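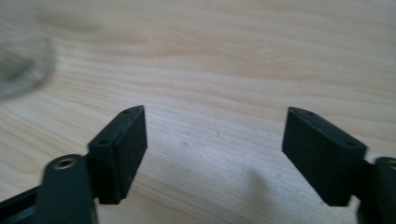 Figure 6.1 Grain on a pale wooden tabletop.

Chapter 6
Wood and Moisture

Wood takes up water from the air and gives it back until the two are in balance. The water content at that point is called the equilibrium moisture content. It depends mainly on relative humidity and, to a lesser extent, on temperature.

Movement is unequal in the three directions of the grain. It is greatest along the growth rings, smaller across them, and very small along the length of the trunk – small enough to ignore in most furniture.

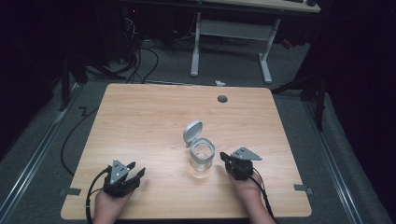
Reading time: 37 minutes

Section 6.1 defines the terms used in the chapter. Section 6.2 follows Hashemi and Ogura in treating a tabletop as a flat plate free to move at its edges. Finishes slow the exchange of water but do not stop it. Readers who have not covered density should first review Chapter 5.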